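About Cowie Basketball Club

We're a basketball club for boys, girls and grown-ups on the east side of Staltport, and we've been bouncing balls off the same slightly springy floor for longer than most of our players have been alive. If you've found this page because your child has started throwing rolled-up socks into the washing basket from across the landing, you've come to the right place, and you might as well put the kettle on, as we do tend to go on a bit.

The club began with Jeanie Lennox, who taught PE at the old Hosier Road school and wanted something for her pupils to do once the netball season had finished. She had 2 hoops, one of which leaned, and a bag of balls that needed pumping up before every session. The first winter they played mostly against each other. By the second they had talked a church side from Irnar into coming over for a game, lost it heavily, and enjoyed themselves so much that they asked for another one the following month. We still play Irnar every September, before the league gets going, and they still bring the better cakes.

Jeanie coached the first team for years and then handed it over to Desta Gebreyes, who had come to us as a player. Desta had been a point guard at university and had a way of explaining a zone defence to a ten-year-old using salt pots and a ketchup bottle — several of our present coaches learned it from him at the café table and teach it the same way. He's head coach now, and looks after the juniors' programme as well as the seniors, so if you ring up with a question you'll very likely end up talking to him. Do leave a message if he doesn't pick up, he'll be on court with his phone in his coat.

These days we have 120 members, spread over four junior age groups, a women's team, a men's team and a social session for people who would like to run about for an hour and not be shouted at. The women's team play in the county's top division and have done very well to stay there, with some long away trips and a lot of narrow finishes last season. The men's team went down a division and came straight back up, and we're very proud of them for both keeping their heads and keeping their sense of humour.

We try to give everybody a proper game. In the younger groups that means every child who comes along gets on court in each half, whatever the score is, and we've lost a few matches that way which we might have won. Parents sometimes ask us about it and we're always happy to talk it over. As they get older the teams are picked more on form, but there's a second squad at every age from under-fourteens upwards, and players go up and down between the two all through the season. Some of our strongest seniors spent years in a second squad and say it did them the world of good, with more minutes, more shots and more chances to get things wrong.
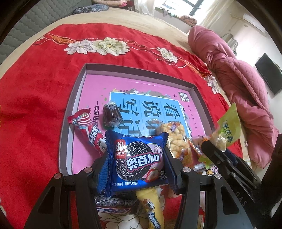
Cowie Basketball Club — Juniors and Families

Junior training starts at 5.30pm for the little ones and runs on through the evening by age. You don't need any kit to begin with beyond trainers with a decent grip, shorts or joggers, and a bottle of water with a name on it. Please, please put a name on it. The first two sessions are free, and after that we ask for a monthly subscription, which we can spread out or bring down for any family that finds it a stretch. Just have a quiet word with Jeanie, who still looks after memberships and is very easy to talk to.

Lifts to away games are shared out between the families, and we're always glad of another driver or somebody willing to learn how to work the scoreboard (it has its moods, but you soon get used to them). We also run a table officials' course each autumn for anyone over fourteen, and plenty of our teenagers have earned a bit of pocket money that way.

Visitors are welcome at all home games, and the tea is hot. Come in by the side door, past the bicycle racks, and go up the stairs to the balcony.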